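Progress report to the Larkham Fund, second half of the grant

Prepared by Maribeth Soriano, project lead, Banska Drum Project

## Where we are

The grant pays for a year of drum and percussion teaching for young people aged 11 to 18, and for a recorded set of practice pieces that they can take home. At the last report we had finished the teaching rooms and taken on both tutors. Since then the weekly groups have run without a break apart from the school holidays, and the recordings are well under way.

The main points are that take-up is good, the budget is close to plan, and the practice pieces will be finished later than we first said. The revised date is November. I explain the delay further down. 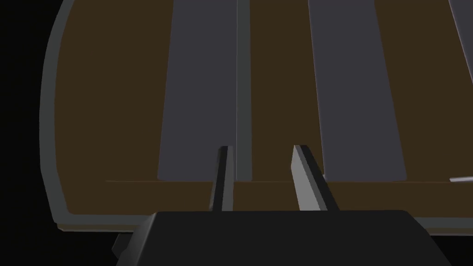

*Page last changed: Wednesday, 4.15 pm (MS). Corrected the attendance section and added the note on cymbals.*

## Teaching groups

We have 55 young people on the register. The beginners' groups are full and there is a short waiting list for the early evening slot. The older group has spaces, mainly because exam revision took several players away in the spring and not all of them have come back. Idun Björklund has written to the families concerned.

Idun takes the beginners and Thomas Zanetti takes the older group. Both work from the same plan, which starts with grip, posture and counting on practice pads before anyone moves to a full kit. In the first months we allowed beginners on the kits too early, and they picked up habits that had to be undone. The pad stage now lasts four weeks. A few parents asked when their children would be playing "proper drums", so the plan is now given out at enrolment.

The older group has been working on playing with other musicians. Thomas brought in a bass player for half the term, paid from the guest line. Players who were confident alone found it hard to hold a steady tempo under a bass part, and most of the term went on that. He would like to repeat it with a keyboard player. The end-of-term performance was in the Litton Hall and the group played six numbers. The sound in the hall was poor for the first two, as the floor monitors had been left off the hire list. Next time we will check the list against the stage plan on the morning of the show.

## Practice recordings

The plan was for 20 short backing tracks in a range of styles, each with the drums left out so that pupils can play along at home. Mylene Panganiban is arranging and recording them. Twelve are mixed and in use. Five more are recorded and waiting for a mix. The last three, which are in odd time signatures, have been written but not recorded.

The delay has two causes:

- The studio at Enriquez closed for repairs to its heating and we lost our block booking. They have given us replacement dates at the same rate, but spread over a longer period.
- The first mixes were too fast for the beginners. Mylene has since made slow versions of every track in the first two levels. This was extra work that we had not allowed for, and I think it was the right decision. Idun reports that the slow versions are the ones pupils ask for most.

Each track comes with a one-page chart. The charts for the shuffle and the slow blues have been redrawn after Thomas found that the repeat marks were confusing pupils. The old copies should be thrown away, and we have told families this.

## Equipment

We bought two kits with the first payment and both are in regular use. One bass drum pedal has been replaced under guarantee. Snare heads are wearing faster than we budgeted for, particularly in the older group, and we have moved a small amount from printing to cover them.

Cymbals: one crash has a crack near the edge. Thomas has taken it out of use. A second-hand replacement has been priced and is within the maintenance line, so we are not asking for more money.

Ear protection is now given to every pupil at the first session, and tutors do not start until it is in. We had a supply of the foam type at first and have changed to the reusable type, which costs more at the start and less over a year.

## Money

Spending to date is nearly 2 per cent under the forecast. Most of this is the studio time we have not yet used, and it will be spent when the remaining sessions take place. Tutor fees are exactly as planned. Hall hire was higher than expected because the Litton now charges for setting-up time. The full figures are in the spreadsheet sent by Jaruwan Noiphan, who can answer questions about any line in it.
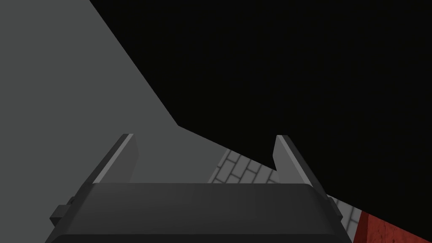

## Next steps

1. Record the last three tracks in the replacement studio dates.
2. Mix the five tracks that are waiting, with the slow versions where they are needed.
3. Open one more beginners' group if Idun can move her Wednesday session to a later time. We will know once the school confirms the room.
4. Book the keyboard player for the older group.
5. Send pupil feedback forms out with the next charts, and put the results in the final report.

We would like the Fund's agreement to the November date for the recordings. No change to the total grant is requested. If the Fund wishes to visit, the older group's rehearsals are the best ones to see, and Jaruwan can arrange a time.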